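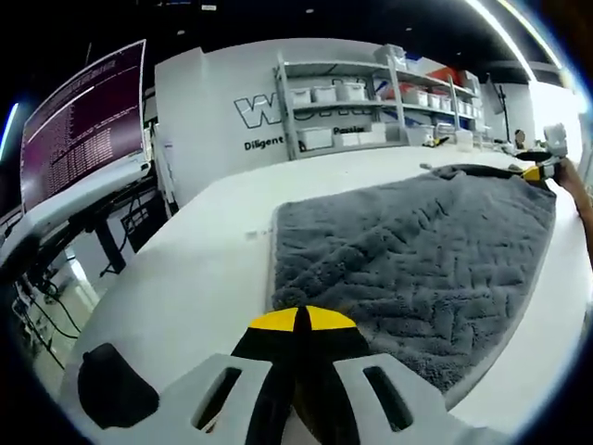

Pejman Shokri told me the waiting room chairs at the Canpolat Clinic were chosen by someone with an excellent back. He has spent enough time in them to know. His first appointment for a sore shoulder was in July, and he has since read every leaflet in the rack, including the one on breastfeeding.

October 10, 2024
By the Health Desk

The shoulder was frozen, a diagnosis that sounds like something you'd fix with a hair dryer. The proper name is adhesive capsulitis. The lining around the joint thickens and tightens, and one morning you find you can't reach your own back pocket. It can take a year or more to let go, on a schedule it doesn't share with the patient.

Shokri's doctor in Irska sent him to physical therapy in Turkness, 45 minutes away by a bus that treats its timetable as a work of fiction. He was given 5 exercises and a printed sheet on which a faceless man performs them without visible suffering. There is a pendulum swing, where you lean over and let the arm dangle. There is one where you walk your fingers up a wall, and Shokri has penciled a line on his kitchen paint to mark his personal best. His wife would like the line gone.

He also got a patient number, 3522, which he can recite faster than his phone number, and a login for Bakora, the clinic's appointment system. Bakora sends reminders for visits he has already attended. In August it congratulated him on his knee.

The treatment itself is mostly patience with stretching in it. Some people are offered a steroid injection to calm the pain early on, and a few end up having a procedure to loosen the joint. Shokri had the injection and slept through the night for the first time in weeks, then overdid it with a suitcase and was back to sleeping propped up like a visiting bishop.

His therapist measures the angle of his arm at each visit and writes it down without comment. He has tried to read her face. He is now two inches above the old pencil line, and his next appointment is in room 407, up four flights, the elevator being under repair.

Last updated October 2024
Contact us | Copyright 2024 | Back to top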